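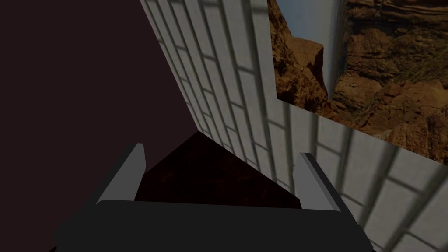

Kemarbridge to move to fortnightly bin collections from September

12 Jan 2020

Household waste in Kemarbridge will be collected every two weeks from September, under changes to the district's refuse contract published this month. Food waste will continue to be collected weekly. Paper and card will be separated from glass, tins and plastics for the first time.

The changes apply to all properties with kerbside collection. Flats with shared bin stores will stay on the present weekly schedule until their stores have been surveyed, and a separate timetable for those buildings is due before the summer.

Each house will keep its existing grey bin for general waste. A blue bin for paper and card will be delivered in stages, beginning with the Lisen estate and the streets north of the railway. The current green box will be used for glass, tins, plastic bottles, pots and trays. Plastic film and cartons are not included and should go in the grey bin.

The first delivery stage covers 3000 households. Residents who have no room for a full-size blue bin can ask for a reusable sack instead. Requests must be made before the delivery stage for their street begins, as the vehicles will not carry both types. Terraced properties that open directly on to the pavement will be given sacks by default.

Collection rounds have been redrawn to match the new schedule. The number of rounds falls from six to 4, with general waste and paper collected on alternate weeks. According to the published route plan, 188 streets will have a different collection day. Most of these are in Hedov and the villages to the east, where the present rounds cross one another and lorries return to the depot part-full.

Bins must be at the edge of the property by 6.30am. Side waste — bags left next to or on top of a closed bin — will no longer be taken, except on the first collection after Christmas. Households of six or more, and those with two or more children in nappies, can apply for a larger grey bin. Existing permits for larger bins will lapse in September and have to be renewed.

Assisted collections are not affected. Residents already registered will have their blue bin or sack collected from the agreed place and returned to it.

Sorting of the mixed containers will be carried out by Toivonen, which has held the district's recycling contract for five years. Paper and card will go directly to a mill and will not pass through the sorting hall. The contract sets a limit on food, glass and other unwanted material in each load of paper. Loads above the limit can be refused, in which case the district pays for disposal.

Garden waste remains a paid service from March to November. The 200 households in the trial area at Hedov, where garden and food waste have been collected together, will return to separate containers when the new rounds start.

Printed calendars will be posted in the last two weeks of August. The route plan, the list of accepted materials and the sack request form are available at the town hall and at all branch libraries.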